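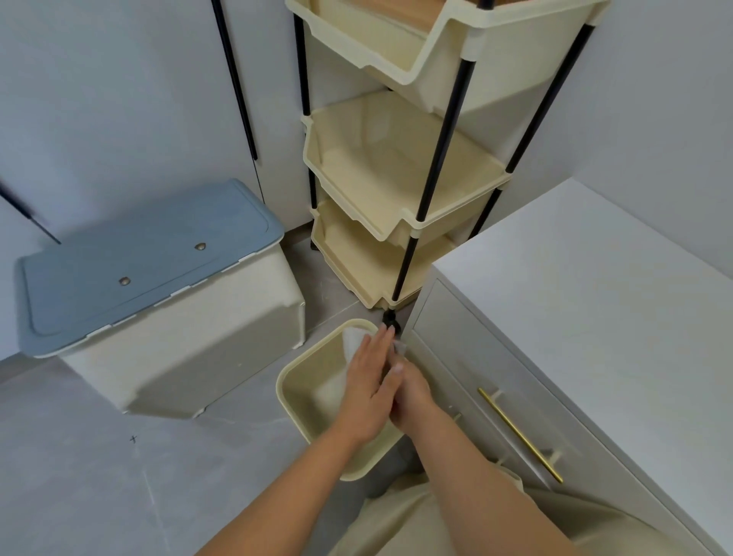

Two-handed wipe along the inner far wall of a cream basket, head view.

Prokora gallery: teaching a planner to wipe

Posted 11 Oct 2022 by the Iltico software team, Helorville

Prokora is our planning and perception stack for household cleaning tasks done with two arms. The current release handles open containers: baskets, tubs, drawers and trays. We work from head-view footage of people doing the job, and the software turns that footage into a sequence of contacts a controller can follow. The notes on this page go with the gallery and cover the parts of the code that changed since February.

The task

The person kneels or sits, holds a cloth in both hands and works it along the inside of a container on the floor. We picked this one for the gallery because it has most of the things that used to break our software in a single view: pale plastic against pale plastic, a cloth mostly hidden between the hands, and furniture close by on the right.

Hand tracking

The tracker fits a hand model to each side separately, then runs a joint pass when the two are close enough to touch. With the left hand flat and the right hand cupped beside it, the old version would often swap the two for a few frames. The joint pass now carries the forearm direction along with the hand pose. A forearm coming in from the bottom left stays a left forearm, even when the fingers overlap.

Swaps still happen when both sleeves and hands leave the view and come back together. We flag those segments and leave them out of the planner's input.

Cloth

We don't try to model the whole cloth. Small white folds at the fingertips and beside the knuckles are all the camera gets here, and a full mesh fitted to that little evidence was wrong more often than it was useful. Prokora stores the cloth as a patch attached to the palms, with a thickness value and a confidence value. The controller uses the thickness as an offset from the surface. When confidence drops under the threshold, the controller slows down and presses more lightly.

Container geometry

The basket is fitted as a rounded rectangle with a rim, four walls and a floor. The thick rolled rim is the easiest part to find, so the fit starts there and works inward. The lower edge is behind beige clothing in this view, so that side of the box is filled in from symmetry and marked as inferred. Inferred surfaces can be used for collision checks. They can't be used as wipe targets until they have been seen at least 2 times from different head positions.

Telling baskets apart

There is a rolling cart in the corner with more cream baskets on black poles, and the one on the floor is the same pale tone. Colour segmentation merged the lot. We now split on depth edges first and use colour only to tidy up the boundaries. The poles help, as they give the segmenter dark lines to cut along. The blue-gray lid on the storage bin was never a problem, though the cream body below it used to get pulled into the cart.

Keep-out zones

The white cabinet on the right is close to the right forearm, and its gold bar handle stands off the drawer front on short mounts. Thin parts like that were dropped by our old 50 mm voxel grid. The new grid goes down to 12 mm within arm's reach and stays coarse everywhere else. Memory use went up a little and planning time is unchanged on our test machine.

The caster wheel beside the basket rim gets its own zone as well. Anything labelled as a wheel is treated as movable, so the planner won't brace against it or the cart it belongs to.

Stroke planning

A wipe is stored as a path on the container wall plus a target pressure and a role for each hand. The roles are lead, follow and hold. A segment where both hands move the cloth together is tagged lead and follow, and the follow hand is allowed some slack so the arms don't fight each other. Corners are planned as their own short strokes. Running a straight stroke through a rounded corner gave us pressure spikes in simulation, and splitting them fixed most of it.

Coverage is worked out on the wall surface in flat coordinates. It records where the cloth has passed and says nothing about whether the surface is clean. That needs a separate check, which we haven't built.

Test set

The regression suite has 1545 short segments, all labelled for hand side, contact and container wall. It runs on every merge to the main branch. Labels are made in Văduva, our in-house annotation tool, which now shows the inferred surfaces in a different colour and lets the annotator reject them one at a time.

Known problems

Tile floors with faint veining still give us false edges near the container base. Scuffs and drawn floor marks are sometimes picked up as small objects. Both are open in the tracker under perception.

Next in the gallery: drawers, lids and trays.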